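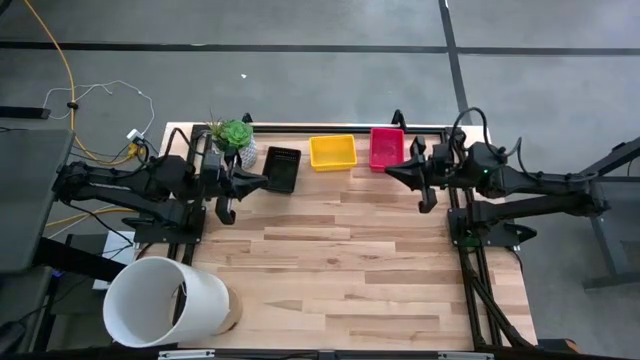

*Two robot arms at their workbench, with the black, yellow and red bins at the far side.*

# The Day the Robot Squished My Block

Hi again! Last time I told you how robot arms know where to put their "hands." A reader wrote in and asked, "Do they ever mess up?" Oh boy, do they. I have a good one for you.

I work with two arms like these, and their job is sorting. They pick up little foam blocks and drop them in the right bin. My friend Dorin Hodoroagă calls them Lefty and Righty, so I do too.

One morning in May we had done 100 blocks with no trouble at all, and I was feeling pretty proud. Then Lefty went for a blue block and got it, and Righty went for *the very same block*. Crunch! Well, foam doesn't really crunch. It was more of a squeak. Both arms pulled, the block got very long and skinny, and I hit the big stop button as fast as I could.

## So what went wrong?

Robots don't look at each other the way you and I do. If you and your brother both reach for the last cookie, you see his hand coming (and maybe you grab faster!). Lefty and Righty have to be *told* where the other one is. A computer passes messages between them, kind of like notes in class: "I'm taking this one, you stay back."

That morning, Lefty's note got there late. Only a tiny bit late! But Righty had already started moving.

Why was it late? We spent all afternoon hunting. I checked the program, line by line, and my eyes went blurry. Then Ionuț Lungu crawled around by the cables and gave one of the plugs a wiggle. It was loose. Every time the arm swung out wide, it tugged on the plug, and the messages stopped for a moment.

## How we fixed it

We pushed the plug in and clipped the cable down with some extra slack, so the arm can stretch without pulling on anything. Then we added a new rule to the program: **if you haven't heard from the other arm, freeze.** Don't guess!

We ran 110 more blocks after that. Not one tug-of-war.

## Try it at home

You need a friend, a table and a pile of socks. Both of you close your eyes and sort the socks into two heaps without talking. Bump, bump, bump, right? Now do it again, but say "mine!" before you grab one. If you don't hear your friend answer "okay," stop your hand right where it is.

I kept the stretched block, by the way. It's on my desk and it still leans a little to the left.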